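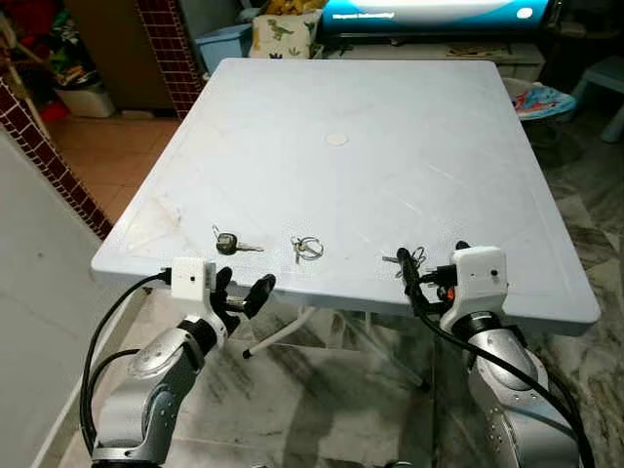 Aled Wogan

Ticket: Whooping cough results from Vaughan lab missing from Flendari county case list
Product: Zundden case reporting, results import
Priority: High
Status: Resolved, monitoring

Problem as reported

The disease control nurses in Flendari County say the case list in Zundden shows far fewer whooping cough results for April than the lab says it sent. The lab at Vaughan sends one results file each night through the Stuleck gateway. Their send log for the month shows 1,315 results of all kinds. Zundden shows 1,238. The difference is 77 records. No error was shown to the nurses and the import page has a green check mark for every night.

The nurses noticed when a school called about a sick student whose positive result they could not find. They looked up the student by name and by birth date and got nothing. The lab confirmed by phone that the result had been sent.

Log

9:10 a.m. Opened the ticket. Asked the lab to keep calling the county with any positive whooping cough result until further notice. They agreed.

9:35 a.m. Checked the Stuleck gateway. All files for the month arrived and were passed on. File sizes match on both sides. The gateway is not dropping anything.

10:05 a.m. Checked the filters on the nurses' screen. Cleared all of them, signed out and back in. Same count. Signed in with my own account, same count. Not a display or permission problem.

10:40 a.m. Pulled the raw file for the night with the student's result. The record is in it. It is well formed and has a name, birth date, test code and result. So the record reached us and was lost during import.

11:20 a.m. Compared the full list of missing records against the ones that loaded. First guess was the address field, as many of the missing patients live in apartments and have a second address line. Reran two of those records in the test system and they loaded fine. Ruled out.

1:15 p.m. Sorted the missing records by test code. Every one of them is a PCR test for whooping cough with the same local code. The older local code for this test loads normally. Called the lab. They switched to a new test kit during the month and the new kit got a new code. The person who normally sends us code changes was on leave and the notice did not go out.

1:50 p.m. Confirmed in the code table. The new code is not there. Records with an unknown code should go to the review queue, where a nurse can assign them by hand. The queue is empty.

2:30 p.m. Found out why. The review queue for this county was set to hold a maximum of 50 records, and anything over that was supposed to trigger an email. The email address belongs to a shared mailbox that was closed last year. With no working address, the import step was discarding unknown codes instead of queuing them, and still marking the file as complete. I would call that a bug — a closed mailbox should not cause records to be thrown away. Filed separately with the development team.

3:05 p.m. Added the new code to the table and mapped it to whooping cough PCR. Changed the alert address to the on-call epidemiology mailbox. Sent a test message and the county confirmed they got it.

3:40 p.m. Reloaded the month's files from the gateway archive in the test system. Count came to 1,315 with no duplicates. Repeated in the live system with the county's approval.

4:20 p.m. Live count is 1,315. The student's record is there and is positive. The nurses are going through the recovered records now, positives first, and will start contact calls tonight for households with infants.

Still open

Other counties that receive results from Vaughan may have the same gap. I have asked for a list.

The duplicate check should be looked at again after tonight's file loads.

The lab will send the code change notice in writing.

Please leave this ticket open until the development team replies about the discarded records.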